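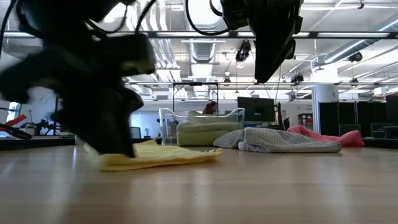 Most people who print their own fabric start with a T-shirt. The woman behind Wamon, a one-person workshop in Cevholm, started with napkins, and she still thinks they are the better thing to learn on. A yellow cloth laid on a pale wooden table is as much as a beginner needs to get going, she says, along with a potato, a knife and a pot of fabric ink. "A T-shirt has seams and a front and a back, and it stretches when you press on it. A napkin is a square. If you spoil it, you wipe your hands on it."

She took up block printing one October, when her sister was getting married and wanted something on the tables that did not come out of a packet. The wedding was small but the napkins got out of hand. "I made spares, and then people asked for the spares." By the end of that winter she had printed 261 of them, most with the same pear, cut from the same piece of lino.

The pear is still in use. It has lost a bit of its stalk and there is a nick on one side that shows up as a white fleck. She has cut a replacement twice and gone back to the old one both times. "The new ones were too tidy. I'd got better at cutting by then and it didn't suit the pear."

Her cloth is plain cotton, bought by the roll and hemmed at home. She washes it before printing, without softener, and irons it while it is still a little damp. She is firm about the washing. An early batch for a café went out on cloth she had not washed, and after one hot cycle the prints were pale and the napkins had shrunk into something closer to a handkerchief. She did the whole order again at her own cost. "I didn't sleep much that week. It was a fair lesson, though."

For ink she uses Coman, a water-based one that she thins slightly for fine lines and leaves alone for solid shapes. She dabs it on with a bit of bath sponge — rollers, in her view, put on too much at the edges — and prints over an old folded blanket so the block has something to sink into. Each napkin is left overnight and then ironed on the back for 3 minutes.

Dark ink on a coloured ground is what she likes best. Navy on yellow sells well, and so does a brown she mixes herself and has never managed to match from one pot to the next. White ink she has mostly given up on. "You need two coats and you never land in the same place twice."

Last year she sold 1,136 napkins, nearly all of them at the Gimilard craft market and through word of mouth. She had set herself a target of 1,000 and says she would be happy to stay near it. More would mean paying somebody else to hem, and she likes the hemming. She does it in the evenings with the radio on.

For anyone starting out, she suggests giving the first set away. "Make four, all the same, for someone who'll use them. Not for best. You want to see what they look like after they've had gravy on them."

Her next project is a tablecloth, with a border of pears all the way round. She has got as far as the first corner, where the spacing went wrong, and the cloth is folded up on a shelf while she decides whether to unpick the hem and trim it down or fill the gap with a leaf.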